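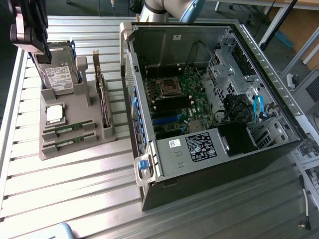

Last edited in July by the original poster

Rebuilding an old Dell tower, what order do the parts go in?

Posted by Karim Shawky

I've inherited an old Dell tower from my uncle's shop, Sandhu, where it ran the till until the till was replaced by a tablet. He gave me the bare case with the motherboard and power supply still in it, plus a CPU, two sticks of RAM, a 3.5-inch hard drive and a card, and his best wishes.

I have never put a computer together. My experience to date is changing a watch battery, and the watch still hasn't forgiven me. I'd like to do this on the kitchen table in one evening. Does the order matter, and what am I most likely to wreck?
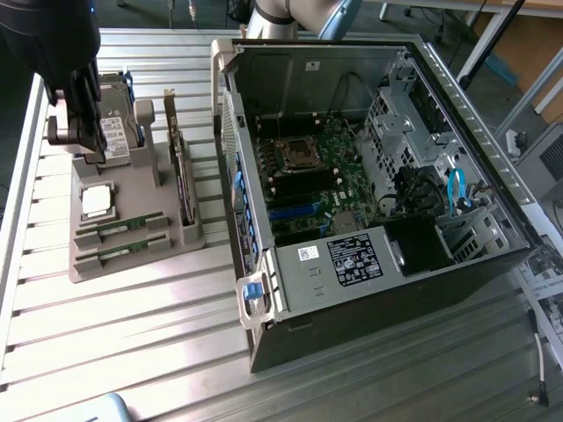
Can I put the hard drive in first and leave the processor until last?

You can, but you'll be working around the drive and its cables when you get to the fiddly bit. Most people do the processor first, then the memory, then the card, then the drive. The board is easiest to reach when there's nothing else in the case.

Answered by Oranuch Boonyarit

Lay the case on its side and take the panel off. Unplug it from the wall first, which I mention only because I once didn't.

Processor: lift the lever, open the metal frame, line up the little triangle on the corner of the chip with the mark on the socket, and lower it straight down. No pushing. If you feel the urge to push, go and put the kettle on. Then close the frame and the lever. The lever will feel stiffer than seems polite.

Next comes a pea-sized bit of thermal paste and the heatsink. You didn't list a heatsink. Ring your uncle.

Memory: open the clips at the ends of the slot, match the notch in the stick to the bump in the slot, and press evenly until the clips close. It takes more force than you'd like. With two sticks, check the manual for which slots pair up, as the colours don't always tell you.

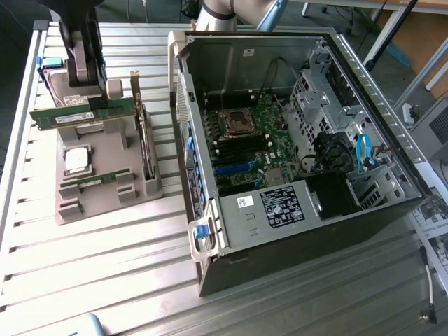
Answered by Samran Intarasuk

just did mine, took 40 minutes and 14 of them was looking for a screw under the fridge. use a tray or an egg carton or something so the bits don't wander off. good luck mate

Answered by Farzana Herath

Oranuch has covered the middle of it, so I'll take the ends.

Before you start, touch bare metal on the case now and then, and hold everything by its edges. Skip the carpet and the wool jumper.

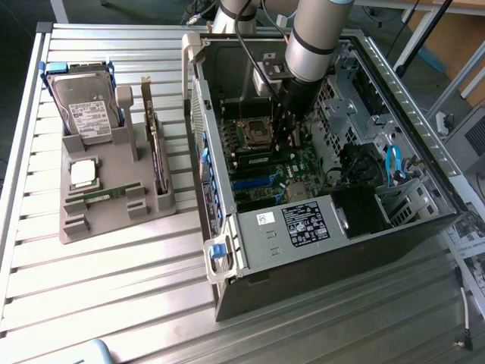 Hard drives in these old office towers usually go in without a screwdriver, for which I am grateful every time. Clip the rails to the sides of the drive and slide it into the cage until it clicks. If yours came without rails, look for blue ones, the same sort of thing as on the drive standing at the back of the grey tray. Then run the data cable to the board and the power cable from the supply. The data plug is L-shaped and goes in one way only, though people have been known to find a second way.

The card goes in before you close up. Open the blue latch at the back, push the card down into its slot, and shut the latch over the bracket.

First power-on should be with the panel off, so you can see whether the fans turn. If it beeps at you, reseat the memory. If it beeps again, reseat it like you mean it.

Reply from Karim Shawky

Rang my uncle. The heatsink is holding his shed door open. Collecting it tomorrow.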